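Reference > Clothing > Fabrics and Finishes > Twill

Print this article | E-mail this article

Twill

Twill is one of the great basic weaves, and once you know its slanting lines you start spotting them everywhere! Each crosswise thread passes over one or more lengthwise threads and then under two or more, and every row shifts over by a step. The steps add up to a diagonal rib, often called the wale.

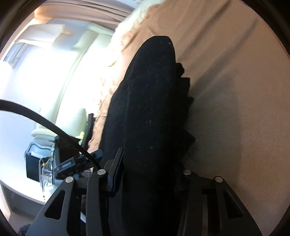
Black fabric with a fine diagonal weave, on a blanket.

Because the threads cross less often than in plain weave, they can be packed closer together. The cloth drapes well, sheds creases and hides small stains – a lovely set of qualities for work clothes. Denim, gabardine and chino are all twills. On a 2/1 twill the face and back look different, while a 2/2 twill has ribs of equal weight on both sides.
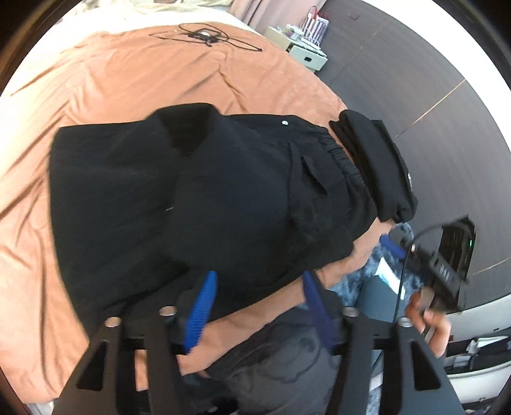
Black shorts with a gathered elastic waistband.

Herringbone is a delightful variation in which the slant reverses at regular intervals, making a zigzag. Weaver Norbert Bozsik of Takedmont has charted 31 versions of it, many for a simple four-shaft loom.

Related articles
Denim
Gabardine
Herringbone
Plain weave
Satin weave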